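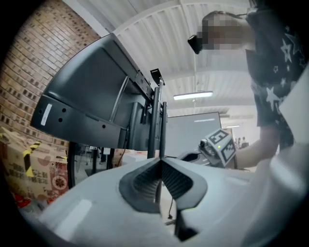 Slide 1 – Title
Good afternoon. This talk covers storing and shipping original comic art. Questions at the end, please. The handout has the supply list.

Slide 2 – What we are talking about
Original pages only: pencils, inks, covers, a few painted pieces. Most modern pages are on 11 x 17 board. Older ones are larger and won't fit the same portfolios. Ask who in the room owns twice-up art. If several hands go up, spend longer on slide 5.

Slide 3 – The Sturkville collection
Bought as one lot in October. The inventory listed 220 pages. Most had been kept in a closet on an outside wall, in ordinary plastic sleeves. 20 of them had paste-up lettering coming loose. The glue had turned brown and gone through to the page behind. Pause for the numbers. People will want to know what it cost to treat: $3,314, without shipping.

Slide 4 – Sleeves
Use polyester or polypropylene. No PVC. If a sleeve smells like a shower curtain, take the page out of it. One page per sleeve. Put loose word balloons in a small envelope behind the page and write the page number on the envelope – never on the art.

Slide 5 – Flat or upright
Flat in a drawer or box is best for oversize boards. Upright is fine for 11 x 17 if the portfolio is full enough that nothing sags. Keep everything off the floor.

Slide 6 – Framing
Marker fades first, then colored ink. India ink holds up well, but the board yellows. UV glazing slows this down and does not stop it. Hang a page for a few months, then swap it.

Slide 7 – Shipping
Tape the sleeve to a stiff board, add a second board, then two sheets of corrugated with the grain crossed. Box it. The Karpenko sale sent out 200 pages this way and had one bent corner. Mention insurance: check what your carrier counts as artwork before you fill in the value.

Slide 8 – Records
Scan both sides. Stamps and notes on the back matter to buyers. Keep the invoice with the scan.

Questions.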